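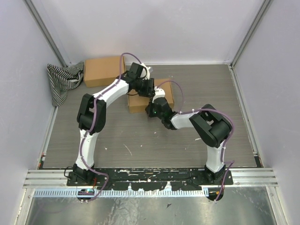

The intermittent dropouts on the right arm of the Villa cell are fixed, and the short version is that the wrist cable was dressed too tightly. I have re-run it with a loose loop above the gripper, then along the forearm, over the elbow and down the lower link to the base. The left arm has a taller arc over its wrist, and I have left that one alone. Both cables are still held to the white links with small white ties. Anyone re-dressing either arm should leave the loop at the wrist and take up any excess lower down.

Replies to Benedito's points are inline.

> On the two-arm cell in April, Benedito Lins wrote:
>
> The right arm drops off the bus when the wrist rolls past centre with the elbow folded. It comes back after a power cycle. Logs show joints 5, 6 and the gripper going missing together, never joint 4. I have swapped the controller board with the spare and the fault stays with the arm.

Consistent with a break between 4 and 5. The conductor had fractured inside the jacket at the crimp on the joint 5 side. With the cell powered down I got continuity with the arm straight and an open circuit with the wrist rolled. Your spare board is fine and can go back in the drawer. Please mark it as tested.

> Is there a reason the cable was tied at the wrist housing? The Zanar build notes show a tie there.

The notes are wrong for this gripper. They were written for the older one, where the connector faced back along the forearm. On ours the tie turns the connector into the flex point. I've cut it off and raised a correction against the notes. First tie is now on the forearm link, snug enough to stop the cable sliding but not enough to dent the jacket. Trim the tails flush with proper flush cutters, as an angled tail will work through the jacket over time.

> What slack did you leave? I'd like to do the same on the Zalldale cell before it fails the same way.

I set it by posture, not by length:

1. Power off at the supply and support the arm by hand. It will drop when torque goes.
2. Fold the elbow fully, roll the wrist to one stop, and feed cable until the connector carries no load.
3. Roll to the other stop and check again. Add slack if the plug shifts in its socket.
4. Tie at the forearm, then extend the arm and check the run over the elbow.
5. Tie down the lower link and finish at the base. Leave the base connector until last.

Check also that the loop can't reach the other arm's fingers when both grippers meet over the centre of the floor. If it can, bring the slack back towards the elbow before shortening anything.

> Did you have to re-home afterwards?

Yes. The horn came off joint 5 to get at the crimp, and it went back on one spline out the first time. I re-seated it, re-zeroed joints 5 and 6, and reloaded the stored offsets for the rest. Then I ran the Gikus exercise routine for 1,000 cycles, both arms moving, with logging on. No missed packets on either bus. Before the repair it would not get through 30 without losing the wrist.

Still outstanding:

- The base plate needs a clean. There is white residue on it and I'd like it off before we next remove an arm, so it doesn't get under the mounting faces.
- The circuit board at the front edge wants a cover. I'm open to a printed one if somebody has a drawing with the correct hole spacing.
- We are down to 3 spare cables. I have asked for 13 more, in the same colour, with the moulded strain relief.

Benedito, if you do Zalldale, please log the bus error count before you touch anything. I didn't on this one until the fault was already constant, and a baseline would have shown whether the errors climbed gradually. Send me the file in whatever format it comes out in.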